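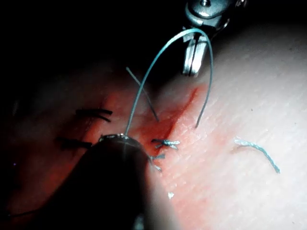
Štěpánka Šimek asked us whether a person can nominate a colleague from another department. Yes, this is allowed for the Fabbri Award for Staff Communication. The nominator and the nominee must only both be employed at Kandau College on the closing day.

When is the closing day?
Nominations are accepted until 04/05/2018, at midnight. The form is on the staff page under Recognition.

Can I nominate a team?
Yes, but please write all names in the form. Last year 141 nominations came in, and a few of them had only the name of an office, so we had to write back and ask.

How many letters of support are needed?
Two. They should be one page each. One letter may come from a student or from a partner outside the college. 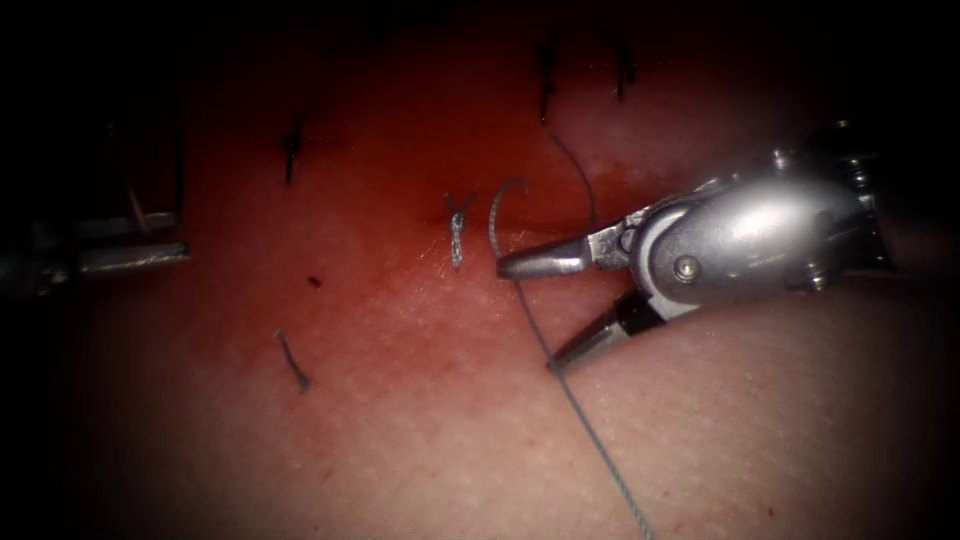
Letters that are longer than one page will be returned to the nominator for shortening. Please send them as an attachment and do not paste them in the form.

Who reads the nominations?
Arsen Kobzar and Vilja Tuominen from the marketing office. They can not be nominated in the same year.

Can a former winner be nominated again?
Yes, after two years.

When will the winner know?
The winner gets a phone call first, and then the news is published in the staff newsletter. The plaque is given at the staff lunch in January.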